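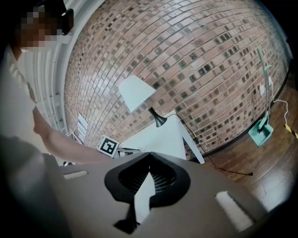
Notes by the module tutor, Robot Learning from Demonstration
Department of Engineering, Ikeswood
Handout 4: Gathering examples by hand

Last week we covered what a policy does with its examples once it has them. This week is the part the papers give one paragraph to, usually in the appendix, and which will take up most of your May.

The method is simple to state. You hold a gripper in each hand, you do the job at a table, and the grippers and the headset record what you did. There is no robot in the loop, so you can't break one, which the department regards as the chief merit of the approach. The price is that everything you do goes in, including the things you didn't know you were doing.

1. Before you start

Read the task sheet aloud. If two people in your group would act it out differently, rewrite it. "Tidy the table" is a wish. "Pick up the cloth with the left gripper, bring it to the right gripper, fold once, put it down, let go" is a task.

Look after the markers. The black and white squares are how the software works out where the grippers are, and it can only use the ones it can see. A sleeve, a forearm or a fringe will hide a marker very nicely. So will the other gripper, which is why crossing your hands is banned in this module however natural it feels.

Straps first, headset second, grippers last. Every year somebody does it in the opposite order and has to be undone by a friend.

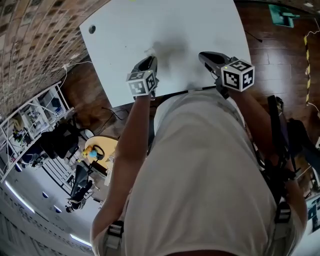

Start each example from the same rest position, with both jaws on the table, and hold still for 2 seconds. The pause feels silly. It is also the only thing that lets the trimming script find where one example stops and the next begins, and the alternative is you, on a Sunday, with a scroll bar.

2. Pace

New demonstrators go too fast, then get told off and go far too slowly, like someone carrying soup through a church. Neither is any use. Work at the speed you would use if you were mildly interested in the outcome. If you stop to think halfway through, the learner will faithfully learn to stop halfway through, without the thinking.

3. Variety, and how much of it

The Harnow set, which you will meet again in the coursework, has 130 examples of one fold. They are beautiful. The cloth starts in the same corner in every one of them, and the policy trained on it is superb at folding a cloth in that corner. Move it a hand's width and the thing gropes at bare table with total confidence.

So move the object between examples. Turn it, too. Change who is demonstrating after every 16, partly for variety and partly for wrists. Leave the table height alone, and don't start shifting furniture in the middle of a batch. Change the things you want the policy to cope with and write down what you changed.

4. Mistakes

A fumble followed by a recovery is worth keeping. Drop the cloth, pick it up, carry on: the learner will drop it as well, and would like to know what comes next. Label it "recovered".

A fumble followed by laughing, putting the gripper down and asking who moved the cloth is not worth keeping. Label it "discard" and go again. Don't delete it yourself. The Khurana group did that a while ago, deleted the wrong half, and now have a folder of laughing.

5. For your session

Each group needs 100 usable examples. Allow for recording about a quarter more than that. Upload to Susteck before you leave the room, in the folder for your group, with the log sheet filled in by a person who was awake at the time. Blank notes columns will be sent back.

Reading: chapter 6 of the course pack up to the section on filtering. Skip the proof unless you like that sort of thing.

Question to bring next week: your policy succeeds on every task in the room where you recorded it and fails next door. List what differed between the two rooms, then say which items on your list you could have varied and didn't.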